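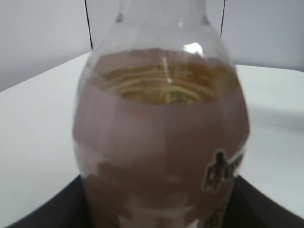

The bottle task in Brulus is at nearly 2000 episodes, and the target for August is 4000. Each episode is one attempt at unscrewing a cap with two arms. We log both wrist views, the outside view and the joint positions.
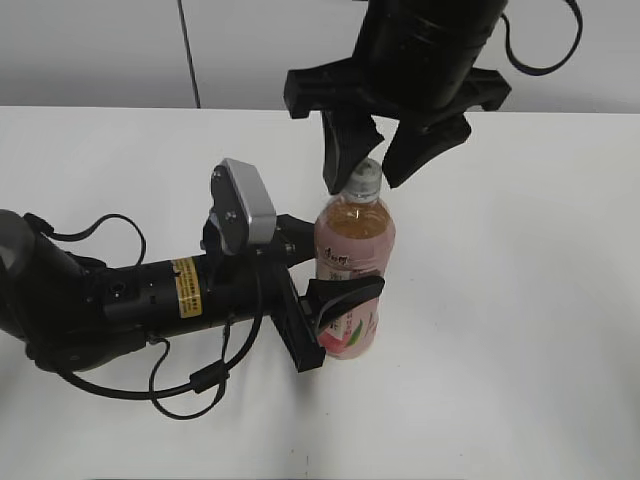 Nananik
Data collection lead, Loltstead

One arm steadies the body, the other works the cap from above. Soft plastic makes this harder than it sounds - too much grip and the wall buckles, too little and the whole bottle turns.

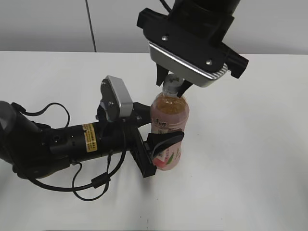
Failed attempts stay in the set with a separate tag. I review them in batches of 40 and drop only those with missing joint data.
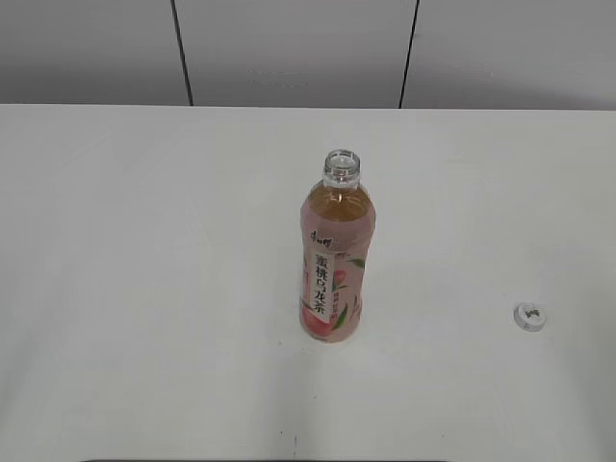
Peach oolong bottle and cap, no arms in view.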